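Getting mud out of rugby kit, and other laundry room defeats

A rugby jersey comes home weighing twice what it did when it left. The instinct is to run it straight under the hot tap. Resist. Hot water can set blood and grass stains, and then your number eight will be playing in a brown-and-green abstract until the end of the season.

Let the mud dry first. Hang the jersey over a fence, go and have lunch, then knock off the worst with a stiff brush. Do this outside. I once did it in the kitchen at our old place in Barnlow and was still finding bits of the visitors' in-goal area in the toaster in July.

Turn everything inside out and empty the pockets. Shorts without pockets should be checked anyway, as tape and mouthguards travel.

Blood wants cold water and a little patience. Grass wants liquid detergent rubbed in by hand and left for 14 minutes, a figure I arrived at by forgetting it for 14 minutes. White collars want a priest.

Go easy on fabric softener. It coats the fibers and leaves the jersey clammy, and it does nothing to soften the player.

Boots never go in the machine. Pull the insoles, bang the studs together over the flower bed, wipe the uppers with a damp cloth and stuff them with newspaper. Change the paper before bed. Keep them off the radiator, unless you like your leather curled. The Winen spray I bought for smells made them smell of boots and lemons, and I've gone back to baking soda, shaken out in the morning.

Headgear and shoulder pads get hand-washed in the tub with mild soap, pressed flat in a towel and never wrung. They take a full day to dry – two if the weather is doing what it usually does to a rugby club.

If you wash for the whole squad, sort by numbers before you start and wash the set together, so that the colors at least fade as a team. At Fluralholm we wash ours cool, on a short cycle with a second rinse, and hang them by the hem.

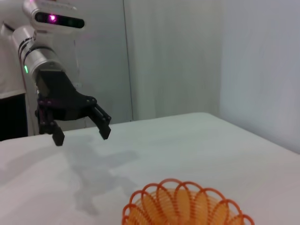 De Bruijn writes that hanging by the hem is fine for the backs, but a wet prop's jersey will stretch until it fits two props, and it should be dried flat on a rack with the sleeves folded in. Fair enough. I tried it with our number three's, and it came out the same size it went in, leaving no room for the clothes of anyone else in the house.

Socks I can't help you with. Buy them all the same color.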